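Maltura Opens Second Round of Hand-Guided Demonstrations

The Konddale laboratory of Maltura has begun the second round of its hand-guided demonstration program, carried out jointly with Harasym. Operators perform short tasks with hand-held grippers, and the recorded motions are used to train the arm controller known as Flastero.
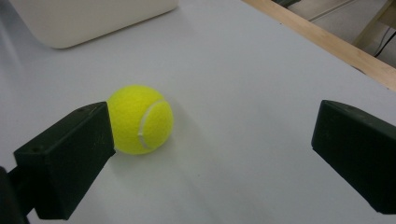
The first round closed in January with 101 accepted demonstrations. Reviewers found that many operators closed the gripper too quickly, and the written guidance has been revised. Operators are now asked to approach at an even speed and to pause before closing - a habit that makes the start of each grasp easier to mark.

Round two has a target of 900 demonstrations across nine tasks. Each operator completes a training period before any recordings are accepted. 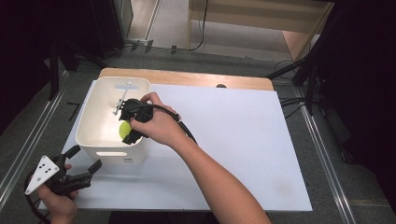
Guidance for work inside containers has also been expanded. Reaching for a tennis ball in a plastic bin leaves less room for the jaws than the same ball on an open tabletop, and operators should settle the angle of the wrist before lowering the gripper past the rim. Both grippers remain in hand throughout, including in tasks where one does most of the work.

Staff who wish to take part may apply to the Konddale office by Sep 22, 2026.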